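4.2 Lacing and Fastening at the Household Entrance

The previous section dealt with where shoes are kept in the home and how they come to rest there at the end of the day. The present section turns to departure, and in particular to the stretch of activity between the moment a pair of shoes is chosen and the moment both shoes are fastened. The material consists of 291 departures recorded in the diaries of the 17 households that completed the September round, together with notes made during home visits by Sarita Garg and Bongani Ngcobo. Slip-on footwear is treated in Section 4.3. All remarks below concern shoes with laces.

4.2.1 Opening the shoe

Participants were asked to note the state in which each pair had been left after its last use. Three states were distinguished in the diary form: laces tied, laces untied but still snug, and laces loosened along the full length of the tongue. The distinction between the second and third states caused some difficulty in the pilot version of the form, where both had been recorded as "open." Andor Kovács revised the wording before the main round, and the revised form is the one reproduced in Appendix B.

The state of the laces has a direct bearing on what follows. A low shoe left tied can often be entered by force, with the heel counter bent under the foot, and several participants described doing this daily with an older pair. A high-top shoe seldom allows it. The collar rises above the point where the foot must turn, and the laces have to be slackened through more than the top row of eyelets before the opening is wide enough. Participants who owned high-top basketball shoes reported that they loosened them fully every time, and that they had given up trying to save time at this stage.

Work at the heel was the part of the sequence that participants described least readily in interviews. Most spoke of "putting the shoe on" as a single act. When asked to go through it slowly, they separated out a grip on the collar, a pull, and a short check that the lining had not folded inward. The hands take hold of the collar on either side or from behind, and the laces are left to lie where they fall until this is finished. Figure 4 shows both kinds of handwork with sneakers of this general type: the grip at the heel collars in panel (a), and work on the lace in panel (b).

Figure 4(a). Hands at the heel collars of a pair of white sneakers with black overlays; laces untied.

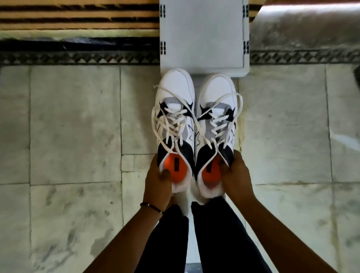 The order in which the two shoes are dealt with varied between households and was stable within persons. Two orders account for nearly all of the diary entries. In the first, which we call paired order, both shoes are entered before either is tied. In the second, sequential order, one shoe is entered and tied before the other is touched. Paired order was recorded in 70 percent of departures. Participants who used it tended to stand or bend from the waist, while those who used sequential order were more often seated, with one ankle brought up over the opposite knee.

A seated position requires a seat, and the entrances in our group were not generous in this respect. Where a bench was available it was frequently in use for bags, folded coats or mail waiting to be opened. One participant in the Majali building cleared the bench each evening and found it covered again each morning. She had come to tie her shoes on the second stair. The diary form had no category for stairs, and such entries were coded by hand as "seated, other."

4.2.2 The floor as a working surface

Floor material was noted at each visit. Hard floors of stone or tile were the most common in the part of the home nearest the door, and the choice was usually explained by ease of cleaning. The same floors were described as unpleasant to kneel on, which matters to anyone who ties shoes from a low position. Two households had laid a small mat in front of the rack for this purpose. In both cases the mat had originally been bought to catch dirt from the soles, and its use as a kneeling pad was discovered later.

Loose laces on the floor were mentioned by participants as a minor annoyance. Long laces pick up grit and, in the colder part of the year, moisture carried in from outside. White laces show this sooner than dark ones. A number of participants tucked the lace ends into the shoe when putting it away, a practice that keeps them clean but adds a step at the next departure, as the ends must be drawn out before the foot goes in. Forgetting to do so was given as a cause of having to take the shoe off again.

4.2.3 Tying beside the rack

Tying is not always carried out with the shoe in its final position on the foot. Diary entries mention laces being re-threaded, evened out or partly tied while the pair stood on the floor close to the rack. Adults did this for themselves after washing the laces, and parents did it for children whose shoes were then stepped into with the knot already made. The rack served in these cases as a backstop and as a place to rest a hand.

Small multi-tier racks were the usual type in the group. They take up little depth along the wall and leave a clear strip of floor in front, and it is on this strip that most of the handwork takes place. Where the strip was narrow, participants reported knocking other pairs off the lowest shelf with an elbow or a toe. Households with a wall-mounted cabinet of the Skoltano pattern avoided the problem, although the tilting door of the cabinet had to be closed before anyone could bend down in front of it.

The knot itself was nearly always a bow. Both hands are needed for it, and they meet over the shoe with the loop held by the fingertips until the second side has been brought through. Participants could name the person who had taught them to tie a bow far more often than they could describe the movement. Asked to explain it without a shoe at hand, most raised both hands and made the motion in the air.

Figure 4(b). Lace held in both hands above a pair of white sneakers, in front of a shoe rack on a stone-tiled floor.

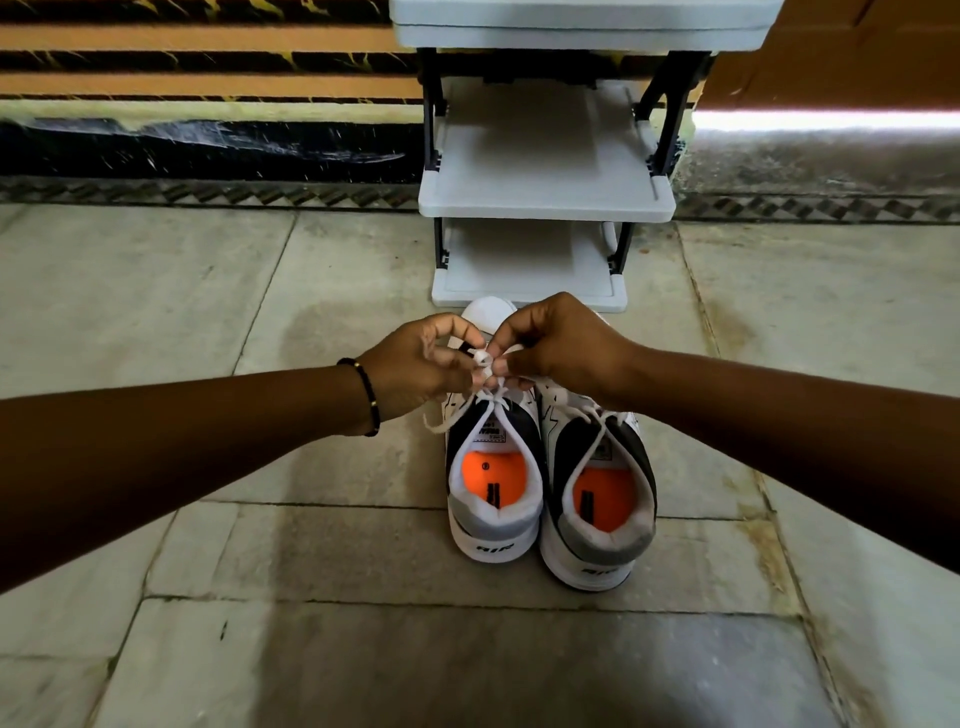

Time spent on the bow was short in every household. The median for a single shoe, taken from the visits at which timing was possible, was 20 seconds, including the tightening of the rows below. The tightening accounts for most of the difference between participants. Some drew only on the two free ends, which closes the top of the shoe and leaves the lower rows slack. Others worked upward from the toe, row by row, and then tied. The second method was preferred for sports shoes and for long walks, and was skipped for short errands by the same people who otherwise followed it.

Double knots were recorded separately. They were more common among children's shoes and among participants who cycled, for whom a loose end near the chain was a real concern. Dezső Gulyás has suggested that the double knot should be counted as part of storage as well as of departure, given that it affects whether the shoe is later untied at all or simply pushed off at the heel. The diary entries lend this some support. Pairs fastened with a double knot were more often left tied on the rack, and the participants concerned reported more worn heel linings. The number of such pairs is small and we do not press the point further.

4.2.4 Limits of the material

Diary entries were made after the event, in some cases on the following day, and the order of small movements is easily misremembered. The visits offer a partial check only, as participants who know that their morning routine is of interest may carry it out with more care than usual. The form also asked about one person per entry. Entrances in which two people were fastening shoes together are therefore underreported, although the visit notes suggest that this was a regular occurrence in the larger households and that it changed who stood, who sat and who waited on the stairs. The coding rules for such cases were prepared by Arvid Eklund and are given in Appendix C.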